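Notebook, July, started 9:40

Breakfast bar, stools and counter. Carrying on from the drawing work, pages before this one have the kitchen side.

Measured the bar first because everything else hangs off it. Floor to top of stone is 1000 mm at the left end. Right end reads the same with the long level on it, so I am not going to worry about the floor. The stone itself is fine. Front edge has no chips I could find with a fingernail. There is a dull patch near the middle that I wiped twice with plain water and a cloth. Leaving it until I know which sealer was used. Metidov had two on the order sheet and did not say which one went on.

Overall run of the counter is 2570 mm, wall to outside face of the end panel. Drawing has it shorter. I changed the drawing, initialed it, and put the old sheet behind the new one.

Stools. We have the gray ones and the teal one to compare and the question is still which goes into the Mamani order. My notes so far:

Gray: tall back, thick square seat, tapered legs, bright metal footrest. Comfortable for the first ten minutes and then the front edge of the cushion starts to press. Covering cleans easily. It feels heavy to pull out and I dragged it the first time, so check the feet for pads before it goes on anybody's good floor.

Teal: rounder seat, lower back, black legs and black footrest. Goes under the counter with the back just below the edge, so people can walk past without catching a hip on it. Seat feels softer. Lempi Koskela sat on it through a whole phone call and had no complaints, but she is shorter than I am and her feet land on the rail where mine go past it.
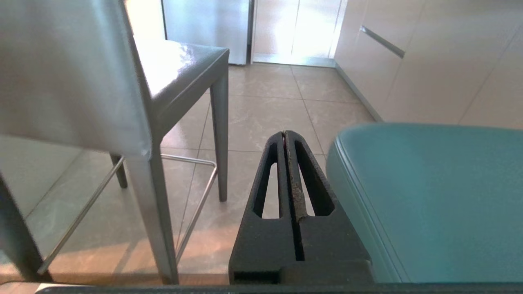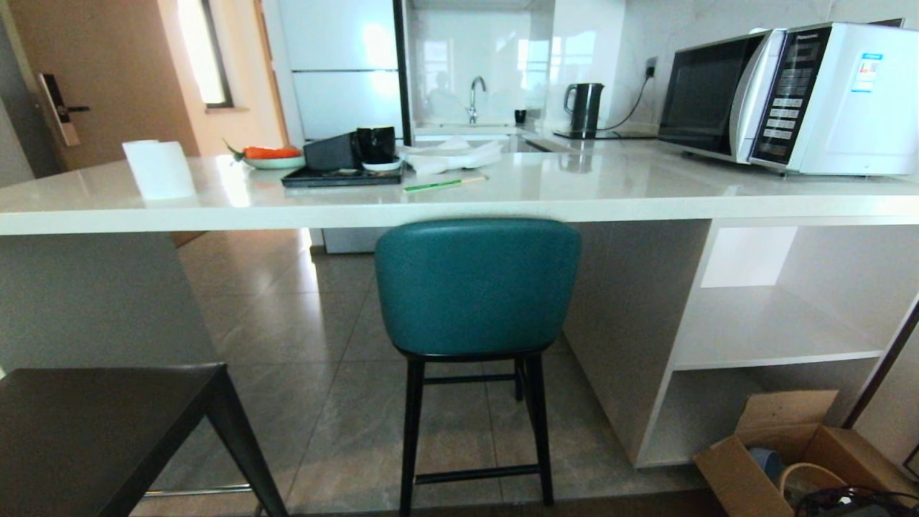 Bar stools for the Mamani comparison, gray in the first, teal at the counter in the second.

Clearance from floor to underside of the stone is less of a problem than I thought. My knees clear with either stool. What does get in the way is the shelving on the right. Anybody sitting at that end has nowhere to put their legs, so in practice the seating stops where the shelves start. I would mark that on the plan as a no-seat zone. Shelf depth 331 mm, taken at the middle shelf.

The small dark table is too close on the left. Push it back toward the wall before anyone comes to look. With the corner pointing at the stool like that you have to turn sideways to sit down.

Box on the floor by the shelves: cup, the basket, black cables. The cables belong in the drawer with the rest of the leads. Cup to the kitchen. Basket can go on the upper shelf if it fits, otherwise back to Satura with the other samples.

Counter top, to clear: paper towels can stay out. Carrots to the fridge. Throw out the crumpled napkins, wash the mug. The green pencil is mine.

11:15. Tried the gray stool at the left end with the table moved. Better. Still bumps the end panel if you swing it around in a hurry, and the panel is pale enough to show every mark. Asked Rernunik for a price on a clear edge strip. They want the panel width, which I make 483 mm.

Spacing: two stools is comfortable along the open part. Three fits on paper, but elbows would touch, and I would rather tell the customer two and let them argue.

Lempi prefers teal. I lean gray for the back support, with a softer front edge on the cushion if the supplier will do it. Asked about that by email, no reply yet.

Still to do:
Feet pads, both kinds of stool
Sealer name from Metidov
Redo the dull patch test with the right cleaner
Second opinion on gray from someone taller than me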